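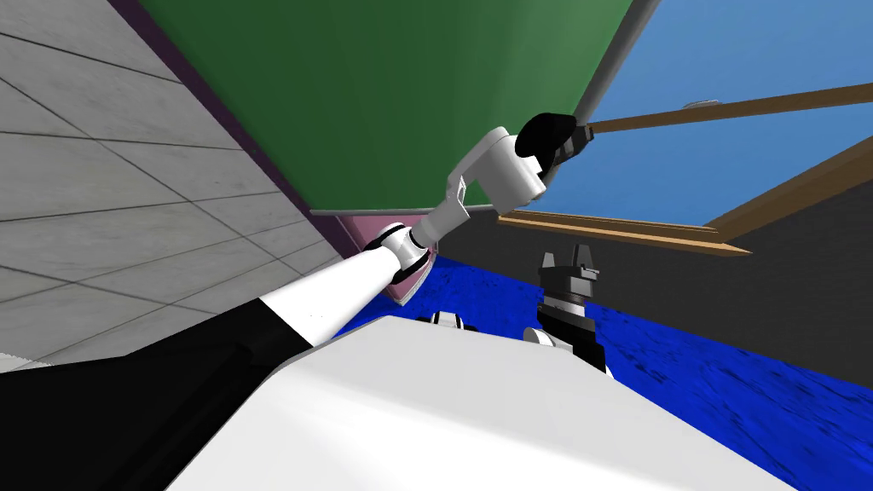

One arm on the rod, in the simulator.

We had our third walkthrough of the new setup at work this month, so I'm writing down where things stand before I forget.

I work at Nostby, the Grivville building. We pack and finish long parts, mostly rods and rails, and the order book runs to 3,000 pieces in a normal month. Up to now all of it has been picked up, turned and put down by people. Starting in August, a two-arm robot takes over the pick-up station on the day shift. Everything is being worked out in simulation first, and the people who do the job now are asked to watch the runs and comment.

I wasn't keen on that at first. It felt like being asked to train my replacement, and I said so to Adesuwa Adeleke, who runs our shift. She told me the station goes from four people to two, and the other two move to inspection at the same pay grade. I have that in an email. I'm one of the two moving.

The watching has been more useful than I expected. The programmers had the arm taking a rod by one end, and anyone who has held a long rod that way knows what it does to your wrist. Hrvoje Vasić has been on pick-up longer than any of us and he asked what happens when the far end sags. They didn't have an answer that day. They had one the next time, and they'd changed how fast the arm swings.

What changes for me is mostly my back and my hours. Inspection starts at 7:00 and I used to start at 6:00. I'll be sitting more. I'll also be talking less, because the inspection benches are spaced out and you wear a headset. At pick-up we talked all day, and I will miss that part. Hrvoje stays behind with the robot and says he'll have to get used to a quiet partner.

The thing I still don't like is the stoppage plan. If the robot stops, the two people left are supposed to keep the line going by hand. That's four people's work. I raised it at the walkthrough and it was written down - I'll post again when there's a reply.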